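Twenty-four hundred and change

Jun 25, 2018

So the counter on the whiteboard says 2481 and I promised myself I'd write something when we got to 2500, but I'm tired and impatient and close enough is close enough. That's 2481 recorded tries at doing laundry with a robot, one after the other, all driven by a human being with sore shoulders (hi!), all of them saved so that a learning system can chew on them later.

If you've been reading since March you know how I got into this. I used to write little scripts for a living, Zamfira Voicu talked me into a visit to Skakville, and now I spend my days steering a pair of arms around and putting clothes in and out of machines. My mother has stopped asking when I'm going back to a normal office.

I get the same question from everybody, by the way, which is why don't you just program it. Fair! I asked it too. But try writing down how you take a wet sweatshirt out of a drum. Really try. Where do you grab it? How hard do you pull before you decide it's caught on something? At what point does your other hand come in? You don't know, I don't know, our hands know. So we drive the robot through it over and over and save what the joints did and what the cameras saw, side by side, and the training part tries to find whatever it is our hands were doing. The project's name is Trilach. I have been told what it stands for and I have forgotten it.

Most of this month has been dryers. Door open, reach in or reach out, basket on the left, go again. 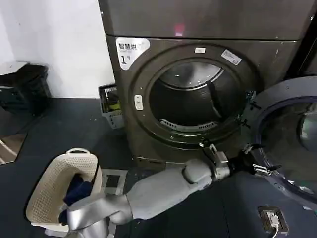 What counts as a good one

I had this completely wrong at the start. I thought a good example was a perfect example, so for my first 300 I restarted every time I bumped something or closed the fingers on nothing. Very clean recordings, I was so proud of them. Then Zamfira trained on them and the thing fell apart the first time it missed a grab, because it had never in its life seen anybody miss. It closed on air, and then it carried that air very carefully over to the basket and let go. I laughed until I had to sit down.

So now I leave the fumbles in, if I get myself out of them. Miss the sleeve, back off, look again, get the sleeve. Those are worth a lot. What we throw out is the stuff where I was confused or stopped to talk to someone, because then the arm is just hanging there in the recording for no reason, and the system will happily learn to hang there too. (It did. For a while it would pause in front of the dryer for as long as it takes me to answer a question about lunch.)

The other thing is variety, and this is the part I find hard, because people are creatures of habit and I'm worse than most. I put the basket down in the same spot without thinking. I use my left-hand reach because it's comfortable. So we have a sheet now that tells you what to change before each batch of 100: where the robot base stands, how far the basket is from the door, how much is in it, dark stuff or light stuff, door open all the way or only partly. I complained about the sheet and then I noticed it works, so I've stopped complaining out loud.

Dark stuff is the worst. A heap of navy clothes in a basket is one big blob as far as a camera is concerned, no folds, no edges, nothing to tell you where one shirt stops. I've started doing extra of those on my own time, which Zamfira says is the first sign.

The wrist cameras

We record from more than one place at once, and I'd like to say a word for the wrist cameras, because they get no love. The head view is the nice one, it's what you'd show your family. The wrist views are a mess to look at.
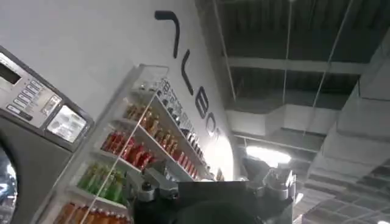

Variety gets into the wrist recordings whether we plan for it or not, and that's a big part of why I like them. The hand tilts, so the camera tilts, and whatever is past the washer comes along for the ride. In some moments the washer is just a slanted strip down the left side and the rest is ceiling duct and beams and those shelves of drinks, the red row over the green row, which have nothing to do with laundry at all. You'd think that was bad. But if the system only ever sees a tidy washer on a plain wall, it gets attached to the wall! It has to learn that the panel and the round door matter and the bottles don't, and it can only learn that if the bottles show up sometimes and not other times. We had an argument about cropping that stuff out. I was on the no-crop side and so far I'm winning.

Where the wrist view really pays off is up close. From the head you often can't tell whether the fingers are around the edge of something or next to it, since the arm itself is in the way. From the wrist it's right there in front of you, blurry but right there. Zamfira did a run with the head view only, just to see, and it got much worse at anything near a rim. I won't put a number on it here, she'd want it checked first.

The bad part is glare. Shiny round things and a room full of ceiling lights do not get along, and when you're moving fast as well the whole picture goes soft. 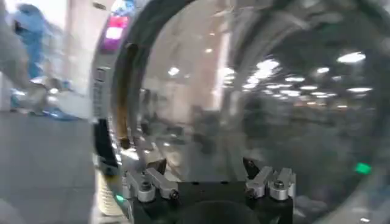
Big clear dome from the wrist, every ceiling light coming back at you. Person in light blue on the left is mostly smear.

I used to flag recordings with that kind of blur and ask if we should dump them. The answer is no, mostly, as long as the arm was doing something sensible at the time. The robot is going to see blur when it's working by itself, so it may as well get used to it now. I do try to slow down near anything glossy, though. My arms like it better too.

What's next is the handoff, moving things from one machine to the other in one go with no reset in between. It's a long recording and if you mess up near the end you want to scream. I've done 2 full ones I'm happy with. Zamfira wants a lot more than that before she goes off to Quintana to give her talk, so if I'm slow answering comments, you know where I am.

Oh, and to whoever asked about gloves: no gloves, just handles, and yes you get calluses.

Recent posts
My shoulders have opinions
Moving day, or how to get an arm through a door
Three things I got wrong about socks
A weekend in Lestero with no robots in it
Zamfira answers your questions (some of them)
First week in Skakville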